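Ticket 189: drawer station will not run for visitors
Site: Grorkgate, demo hall
Opened: 2026-08-23
Priority: High (was Low until the guests from Undstead parked)

Symptom: Doltico stops with "reach limit" on the first drawer and then sulks. Worked fine all week with no audience, naturally.

Log:

Restarted the controller. Same stop. Restarted it again with more feeling. Same stop.

Checked the wait setting. Somebody had put in 2000 ms, so every move came with a dramatic pause. Left it alone – visitors take it for thinking.

Compared the saved table position with the tape marks. The table had been shoved back 3 cm to make room for the coffee urn. Moved the urn. Facilities has opinions, see their ticket.

Taught the drawer positions again and ran at half speed.

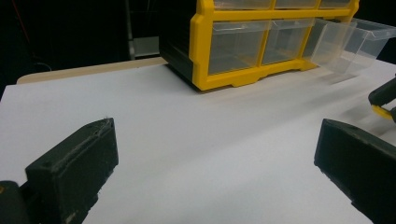 Second group came in at this point, so the rest of the testing was done live, with questions. Most asked: can it do dishes. Answer given: not at this site.

No stops in 2 full runs. Cârstea office wants the same demo in September and has been told to bring its own table.

Status: closed. Please do not move the table.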